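**Call for readers and discussion partners - a new book on how groups of agents reach agreement**

We are putting together a small circle of readers for a book in progress, and we would very much like to hear from you if the subject has ever kept you up at night. The working title is *Jorora: Negotiation and Shared Promises Among Software Agents*, and it grew out of a seminar series held over several winters in Pristhorpe. The manuscript asks how programs that act on behalf of different people can make commitments to each other, and what ought to happen when one of those commitments falls through.

The book comes in 27 short chapters. The first part stays close to everyday life (splitting chores, booking a shared room, haggling over a used car) and the second moves into formal models, with a good deal of logic and some game theory. You don't need to be at home in both halves! We are hoping for a mixed group, and a philosopher who skips the proofs is as welcome as a programmer who skims the history.

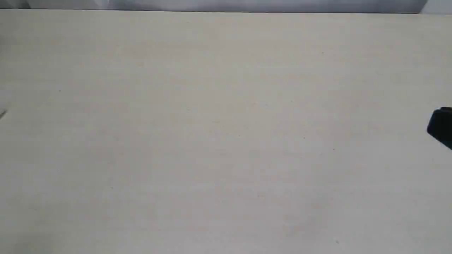 *A pale tabletop, off-white with a soft grain.*

What we ask of you is fairly simple. Each reader takes 3 chapters, sends us written comments, and joins one long conversation with the authors, either at the Farooqui Reading Room in Pristhorpe or over a video call. Comments can be as tidy or as messy as you like - margin notes are fine, and so are two pages of objections typed in a bad mood. If a definition loses you, please mark the exact line where it happened.

You might enjoy this if you:

- have studied or worked in computer science, philosophy, economics, law or psychology, at any level
- can read English comfortably and write back in it
- have 28 hours or so to give us between now and the summer

Readers receive a printed copy of the finished book, their name in the acknowledgments (unless they would prefer to stay out of it), and a flat payment of $1,489 from Trostent, the small press bringing the book out. Travel to Pristhorpe is paid separately, so do tell us early if you would like to come in person.

To apply, send us a letter of a page or less. Tell us what you do, which half of the book draws you more, and one thing you have read about cooperation or bargaining that you disagreed with. We don't need a résumé. People who wrote to us after the January seminar are already on our list and don't have to apply again, though a quick note to say you are still interested would be a kindness.

Letters can be handed in at the Reading Room desk or mailed to Trostent, Jorora Readers, Pristhorpe. Sample pages from the opening chapter are kept at the desk for anyone who would like a look first.

Posted March 4, 2026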